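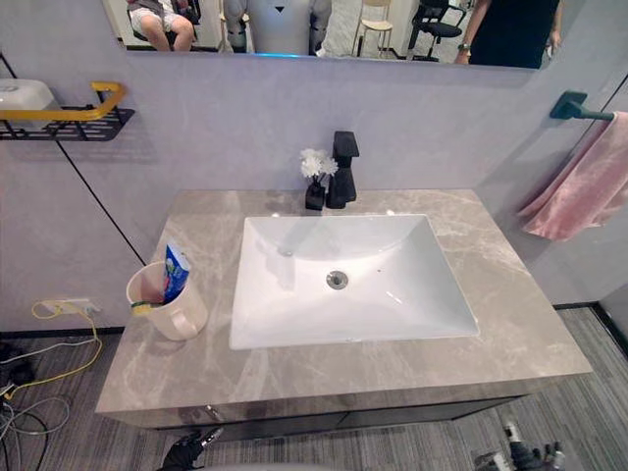

Report of the Policy Visit to Flenton

March 5, 2023
Published by the Gasero Institute, Public Affairs Office

The Gasero Institute has completed its second regional visit of the current programme, which looks at how national rules on planning, energy and small business licensing are felt by those who must work within them. The delegation spent two days in Flenton and met local employers, elected members and residents. This report records what was heard and sets out the points that will be carried into our policy paper in July.

The first morning was given to the Tambunan industrial estate. The estate is home to 38 firms, most of them with fewer than ten staff. Members of the delegation were received at Gimov, a maker of fittings for bathrooms and kitchens, and were taken through the cutting hall, the finishing shop and the dispatch area. The management was open about its difficulties. An application to extend the finishing shop has been under review for 137 days, and during that period the firm has been asked to supply the same drainage survey to three separate offices. Two orders from abroad were turned down for want of space.

Energy costs were raised at almost every meeting. Several firms have moved part of their work to the night hours in order to benefit from lower tariffs, with some strain on staff who have young children. The delegation was told that a shared solar scheme for the estate roofs was drawn up and costed, but that the grid connection could not be promised before the landlord's own deadline had passed. The Institute regards this as a matter for the network operator and the ministry jointly, and will write to both.

A round table was held in the afternoon at the town hall. Discussion turned chiefly on licensing. A person wishing to open a small food business in Flenton must at present complete nine forms, four of which ask for the same details of ownership. Council officers accepted that the forms could be merged – they noted, however, that two of them are set by national regulation and lie outside their powers. Residents spoke in favour of keeping the public notice period at its present length, and the delegation found their case persuasive. A quicker decision should not mean that neighbours learn of it too late.

The second day began at the further education college, where places on the electrical and plumbing courses are filled well before the start of term. Staff would welcome longer funding agreements. Under yearly settlements, the college cannot commit to a lease on a larger workshop, and employers on the estate continue to recruit from outside the district.

Before leaving, the delegation walked the route of the proposed Tambunan link road. Views on the road remain divided, and the Institute takes no position on it at this stage.

The following points will be put forward for the July paper:

A single point of entry for planning documents, so that a survey once supplied is held in common by all offices concerned.

A fixed time limit for decisions on extensions to existing industrial premises.

The merging of licensing forms for small food businesses, with the public notice period left unchanged.

Funding agreements of no less than three years for technical courses.

Written comments on this report may be sent to the Public Affairs Office and will be considered together with the notes of the visit. The Institute thanks the employers, council officers and residents of Flenton for their time.

This website uses cookies to improve your visit. By continuing to browse, you accept our use of cookies. Manage settings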